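Work > Features > Industrial relations

Unpaid at Gruroddale: how a roster clause became a dispute

Jun 19, 2023
3 min read

The disagreement at the Droteo distribution centre in Gruroddale concerns clause 8 of the site agreement, which sets the penalty rate for any shift altered with less than seven days' notice. The clause is two sentences long. The company and its employees have been reading it differently since February.

Droteo's position is that a change to a start time is a variation within a shift, and that the penalty applies only when the shift itself is cancelled or moved to another day. The 109 permanent employees on the afternoon rotation take the opposite view. Their claim covers every start time brought forward or pushed back inside the notice period, with superannuation calculated on the difference.

Payroll at the site is handled by Bolger, an outside contractor, using rostering software called Jolel. The software records each change with a timestamp, so the facts are largely agreed. What the parties dispute is the category each change falls into, and that field is filled in by a shift manager from a drop-down list with three options. 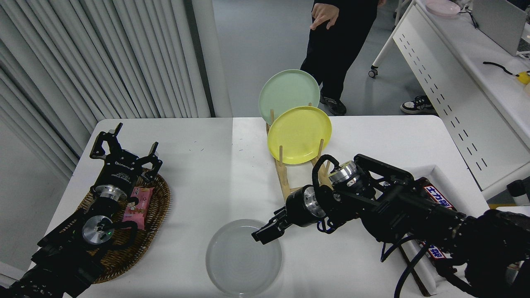

Meal breaks form the second part of the claim. The agreement provides a paid crib break once a shift runs past a set length, and a brought-forward start can push an ordinary shift over that threshold without the break being rostered. Employees say the practical result is a snack eaten at the bench, something in a wrapper like the pink packet in the wicker tray, and no entry on the timesheet. Under the agreement a missed crib break is paid at double time until one is taken.

Jolene Te Moana, a delegate on the afternoon rotation, has compiled the break records from employees' own diaries. "The system logs when we badge on and when we badge off," she said. "It has no field for the break. If it wasn't rostered, there's nothing for payroll to pay."

Droteo has offered to pay the disputed start-time changes from the date of settlement onward, without admission and without back pay. Employees rejected the offer at a stop-work meeting. They have since applied a ban on voluntary overtime - a measure the agreement permits - and left ordinary hours unaffected.

The matter is listed for conciliation. If it does not settle there, both sides have consented to arbitration on the meaning of clause 8 alone, with the crib break claim held over until that question is decided.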